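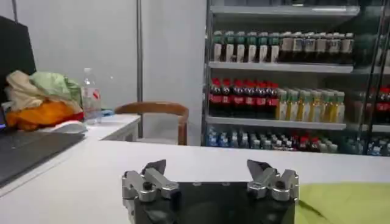

Gripper with its fingers open, white tabletop behind.

Minutes, Buenaventura Supply Dealers, spring buying meeting
April 8, 2018

Hi all, I took notes again, so if I've got your name on something you didn't agree to, write me and I'll fix it before these go in the binder. We started a little late (parking, the usual) and went straight into the freight question, skipping the reading of the November minutes. Those were approved as sent, with one correction: the abrasives rebate belongs to Skidula and I had typed Brarus. Sorry to both!

Freight from Randoseo

The big one. Randoseo is raising its prepaid freight minimum to $400 per order, and most of us have been squeaking by under the old one with a box of gloves here and a case of packing tape there. I read their letter out loud. The new minimum applies to everything shipped from the main warehouse, but drop shipments stay the way they are, and so do the seasonal bookings. A few of the smaller stores were pretty unhappy, and I don't blame them, I'm one of them. We went back and forth on pooling orders. The idea is that stores on the same truck route would put their orders in together, one store takes the delivery, and the others come by and pick up. The east side stores already do this with casters and like it fine. The worry is who pays when something shows up broken, and whether the store taking delivery has the dock space for a full skid of shelving sitting around until somebody remembers it.

We agreed to try pooling on janitorial and safety items only, through the end of summer. Claims for damage get filed by the receiving store within 2 business days, and the credit goes to whoever ordered the goods. I'll write to Randoseo and ask them to print the ordering store's name on each carton label. If they won't do it, we're back to markers and masking tape.
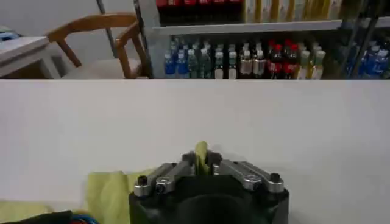
Gerardo Tan asked whether a pooled order would still count toward each store's own yearly volume, or if it would all land on the receiving account and push everybody else down a price column. Good question, and I didn't have the answer! The letter doesn't mention it at all. Nobody places a pooled order until I've got that in writing from Randoseo, please.

Shared price list

We're at 364 items on the shared list now. I went through it with a highlighter and found the same half-inch ratchet strap in there under three different part numbers, at three different prices, so clearly it needs a good scrub. Plan is to split it by section, and the sign-up sheet went around. Fasteners and storage bins still have no name next to them, so if you left early, guess what, those are still available. Please send changes on the spreadsheet and not by phone. I love talking to you but I write things on envelopes and then I lose the envelopes.

We also talked about dropping the Brarus hand trucks. Returns on the wheels have been bad at my store and at a couple of others. The frames are fine and the price is still better than anything else we carry. Motion to keep them on the list through the next buy and ask Brarus for a different wheel. Passed, with two against, both of whom have had customers yell at them over it.

Skidula terms

Skidula offered us net 30 if we all sign the same agreement, and we'd lose the early-pay discount. I like the discount, personally, and so did most of the room. We voted to stay where we are. They've also asked for shelf space for the new pallet wrap display, which is up to each store. It's a big display, so measure your end cap first.

Other things

The loaner banding tool is missing again. Last sign-out on the clipboard is a set of initials I can't read. Check your back rooms.

Coffee fund is fine. The key to the side door now lives with me.

Next meeting will be after I hear from Randoseo, and I'll send the date by email. Bring your marked-up price list sections, and bring your own chair if you want a back on it.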